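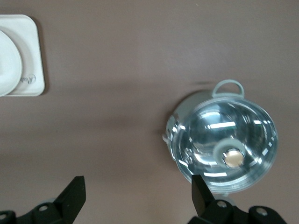

Little steel pot and a plate on its tray, on the brown table.

The breakfast table is open!

If you have been in the Gurkmont lending room since the start of the week, you already know where this item is going, and you may skip down to the opening hours. For everyone else: we finally have a whole table given over to small kitchen things, and I am more pleased about it than I can decently explain. Pots, plates, trays, a toaster. You can walk up to it, pick something up, turn it over, feel how heavy it is, and then take it home for up to 8 weeks.

People have been asking us for this since March. The tools side has always done well (the hedge trimmer has a longer waiting list than some apartments in Livthorpe) but the kitchen shelf was a sad affair, mostly cake pans with no partners and one very large fish kettle. Then the Dagdag rooms upstairs cleared their pantry cupboards and offered us the lot, and over two weekends we washed, sorted and argued over nearly 50 pieces. Not all of them made it. Anything chipped on the eating edge went, and so did a couple of pans whose handles wobbled in a way I didn't care for.

What's left is good, plain, useful stuff, and I want to talk about the steel pot first, as it's my favorite. It's small. It won't do pasta for a family. But the inside is polished like a mirror, the handle is a simple loop that you can hang on a hook, and it's the kind of pot I reach for at home more than any other: two eggs, a cup of milk for cocoa, leftover soup for one, butter for popcorn. I have borrowed a pot of this size from my own sister for so long that we both pretend it's mine. If you live alone, or you're setting up a first kitchen and have only been given enormous things by kind relatives, try a small pot before you buy anything else.

A word on looking after shiny steel, as I got three notes about this after the last newsletter. Warm water and a soft sponge will do nearly everything. Let it soak if something has caught on the bottom and go and do something nice in the meantime. For the cloudy rainbow marks, a splash of white vinegar, a quick wipe, rinse, dry with a cloth. Please don't use the green scrubbing side on the inside! It takes the shine off and it never quite comes back.

The plates and trays are where I had the most fun. We had a long talk about whether trays count as kitchen things at all, and the pro-tray side won easily. A tray is wonderful. You can put breakfast on it and carry it to wherever the sun is, or you can leave it on the counter with a plate on top and keep the crumbs in one place. The white ones have a raised rim, and that's what you want if you are the sort of person who walks upstairs with a full mug. (I am. The carpet knows.) I've been using one at home all week with the toast plate on one side and the jam, the knife and the butter dish on the other, and breakfast has felt like a small hotel.

Several of you have asked if plates can be borrowed in sets for a party. Yes, within reason. We can put together up to 6 matching white ones, and after that it gets friendly and mixed. Round plates go with round plates and nobody at a birthday lunch has ever minded, in my experience, as long as there was something on them.

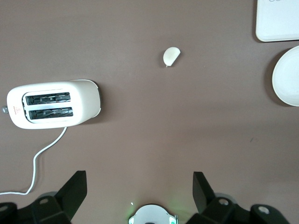 Now, toast. The two-slot toaster is going to be the first thing off the table, I can feel it. It's white and nicely rounded at the ends, and it's a good shape for a narrow counter, where you can push it back against the wall when you've finished. Two slots is plenty for most of us. If you're feeding a crowd, run it in rounds and keep the finished slices in a low oven under a clean dish towel, and put the butter on at the very last minute.

Some things to do when you get any borrowed toaster home. Set it on a flat, clear surface with nothing hanging above it, curtains especially. Plug it straight into the wall and not into an extension cord. Start lower on the browning than you think you need, every toaster has its own opinions and you can always go again. When you bring it back, please unplug it, let it cool right down, and shake the crumbs out over the sink. Never go in after a stuck crust with a fork or a knife. Unplug it, wait, turn it upside down and give it a gentle tap.

Bread that toasts well, by popular request: the plain white loaf from the Toltomari bakery on day two, when it has dried out just a little. On day one it's too soft and sags in the middle. Their seeded loaf is lovely too, but cut it thinner than you'd like to, or the slice will wedge. I tried raisin bread as well, and that I would keep for the oven, where the raisins can misbehave on a sheet of parchment.

How borrowing works, for new readers. You need a Gurkmont card, which is free and takes a few minutes at the desk. Kitchen things go out for up to 8 weeks, and you can renew once if there isn't anyone waiting. We don't charge late fees but we do send increasingly hopeful emails. If something breaks, tell us. Things break, and we'd much sooner hear about it than find a plate glued together in the return bin.

We can still use a few additions to the table. Small saucepan lids would be very welcome, as would egg cups, a bread knife with a decent edge, and one more butter dish. Please no more mugs! We have 80 of them, I counted for the insurance form, and they are now living in two crates beneath the coat rack. Come and choose one, it's yours to keep.

The breakfast table is in the front room at Gurkmont, on your left as you come in from the Livthorpe bus stop side. The desk is open every weekday afternoon and on Saturday mornings, and the kettle will be on. If you borrow the little pot, write and tell me what you made in it first.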